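Mar 1, 2026

# Protect the rim first: an argument about motor parts on the bench

Most written procedures for small motor rebuilds spend their pages on windings. Ours at Drarkent did too, until we rewrote it last August. The old version ran to 40 steps, and five of them mentioned the housing or the covers. The rest dealt with insulation, resistance readings and bearing fits. My position is that this balance is wrong, and that the bench surface and the handling of flat round parts deserve more room than they get.

The reasoning is mechanical. A cover locates on a rim. If the rim carries a burr, the cover sits high on one side, and every measurement taken from that face afterward includes the error. A damaged winding usually announces itself in a resistance or insulation test. A raised edge on a locating face often passes inspection by eye and shows up later as noise or uneven wear, by which time the motor has left the shop. 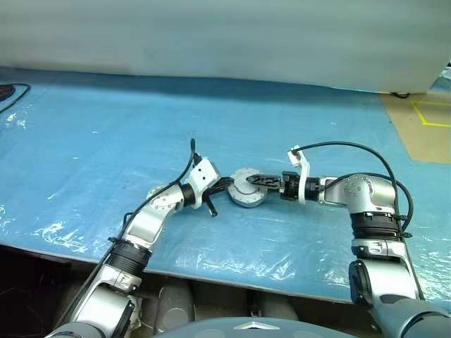 Covers and end plates get less respect than they should, partly by their shape. A flat disc looks like a washer, and people treat it like one: slid across the bench, stacked, set down on its edge. A gray machined disc with a lighter outer rim and a small rectangular feature on the edge has a top, a bottom and an angular position. Held at the rim over a plain light blue sheet, its outline is easy to read. On a gray steel bench covered with old scribe marks, the same part gives much less away, and a small nick is easy to miss.

I have heard three objections to covering the bench in plastic sheet.

The first is that it slides. It does, if it is laid loose. Taped on the underside of the bench and pulled flat, it stays put well enough for hand assembly. It should not be used under a press or a vise.

The second is that it builds static. For bare stators and covers I consider this a minor concern. For anything with a circuit board attached, use a proper grounded mat and leave the sheet in the drawer.

The third is cost. Our shop in Clusville used 80 sheets last year across 323 rebuilds, changing them when they were cut or oily. The expense did not justify a line of its own in the budget.

What the sheet provides is contrast and a soft landing. Chips and stray fasteners are visible on it. A part put down a little too fast meets plastic before it meets steel. Color matters more than thickness here. We tried a dark gray material sold under the Rimow name and went back to light blue within a week, as the dark stock hid swarf.

My second recommendation concerns notches. Many housings have small rectangular notches or tabs at the rim, and matching features on the cover may fix its angle. Technicians who have done the job many times tend to lower the cover and rotate it until it drops. I would ban this. Rotating a cover under its own weight drags one machined face over another, and any grit between them cuts both. The angle should be set in the air, with the features lined up by sight, and the cover then lowered straight down. If it does not seat, lift it clear and look again.

Marking helps. A paint dot on the housing and another on the cover, applied before disassembly, removes the guesswork. The Howlader procedure, which we used before our own, called for punch marks. I prefer paint - a punch raises metal, and raised metal on a rim is the fault we are trying to avoid.

There is a fair counterargument that the windings are still the expensive part of the assembly. I accept that. Copper coils stand exposed when the cover is off, and the enamel will not tolerate a dropped screwdriver. But the same habits protect both. A clear surface, one part in motion at a time, and a vertical approach keep tools and edges away from the coils as well as the rim. 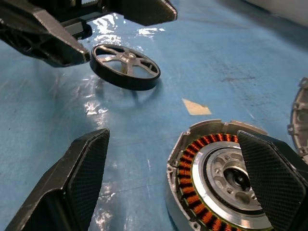
## What I would change in the procedure

- Put surface preparation ahead of disassembly as a numbered step with its own sign-off.
- Require that covers be carried by the outer rim and set down flat, machined face up.
- Wipe both locating faces with a lint-free cloth immediately before assembly, even if they were cleaned earlier.
- Inspect notches and tabs by touch, with a clean glove, before each fit.
- Prohibit rotation of the cover once it is in contact with the housing.
- Move the winding inspection to the point just before closing, when the coils are visible for the last time.

The last item costs a few minutes per motor and will be unpopular. I would keep it anyway. Our present revision places that inspection much earlier, and several handling steps follow it with no second look at the copper.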